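Is the robot open day at Woranar worth it with young kids?

Posted in Days Out and Family

My sister's school sent home a flyer for the open day at the Woranar workshop on Saturday, where they let you watch the robot arms pick things up and put them away. I have two boys, five and nine, and the little one gets bored very quickly if he can't touch anything. Has anybody taken kids to one of these? Do you need to book, and is there somewhere to park? Thank you so much in advance, I know it's short notice!

Roksolana Tkachuk

Hi there! We went to the one in October with my daughter and my two nephews, and I'd say go, but go early. Doors opened at 10 and by the time we left there was a line down the hallway. They take 12 people at a time into the demo room, and you stay for 24 minutes or so, which sounds short but was just right for my crew. You do need a slot, and you can get one at the front desk when you come in.

The best part for the kids was the tabletop demo. The lady from Skerkar who was running it let them call out what the arm should go for next, and she was so patient with all the shouting. 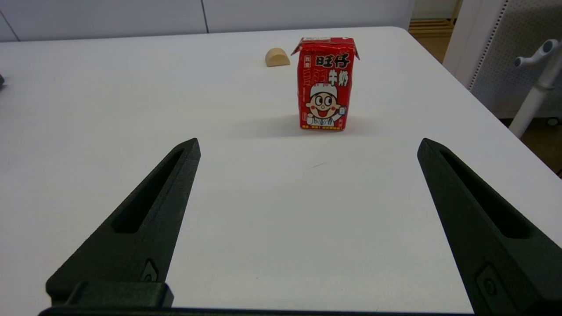 She also explained that ordinary things from a kitchen or a toy box are harder for the machine than neat metal parts, and my older nephew asked her about that all the way to the door. It did miss a few times — the kids cheered louder for the misses, bless them. Your five-year-old won't be allowed to touch the arm itself, but there's a side table with a hand-cranked claw he can play with for as long as he likes. Bring a sweater, the room is chilly. And eat first, because the snack cart only had coffee and granola bars when we were there.

Cherry Mae Macapagal

parking is behind the Vakulenko building, 17 spaces and they go fast. street parking on the other side is free on weekends. didn't go in myself, just dropped my son off

Firkurier

We did the afternoon and it was calmer, for what it's worth. Strollers have to stay by the coat rack.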